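The Keron Lakeside Music Week: Notes for Visitors
Print this page | E-mail this page
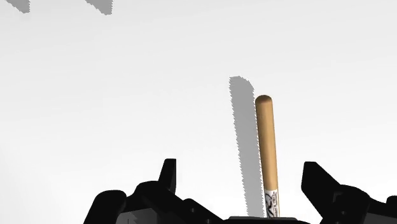

A wooden bat with a white label band

The Keron Lakeside Music Week takes place each May in the old quarter of Keron, a short walk from the ferry landing. The first edition was held in 1913 as a contest between choirs from the lake villages. The present program includes 32 concerts, and choral singing still fills the opening evening.

The principal venue is the Amissah Hall, a former grain exchange with a high timber ceiling and very good sound in the rear balcony. Visitors who prefer the open air are directed to the Nastis Terrace, where 3000 places are available on the grass. Chairs are not supplied there, and the ground slopes more steeply than the official map suggests.

I attended four evenings this year. The strongest was given by the Flamodach Quartet, whose second half consisted entirely of lake songs arranged by Delali Fiadzo. The arrangements are plain and leave long silences between verses. The audience was asked to hold its applause until the end, and did so.

Tickets for the hall are sold at the ferry office and at the door from 6 p.m. Terrace concerts are free of charge, although a paper pass must be collected beforehand. The last ferry departs at 11:15 p.m. and does not wait for encores. Those staying overnight should reserve a room well in advance, as the two hotels on the square are usually full by March.

Parking is permitted behind the school. The road along the shore is closed to cars during evening performances.

Comments (7) | Shared 32 times
Contact | Copyright Keron Travel Notes | Back to top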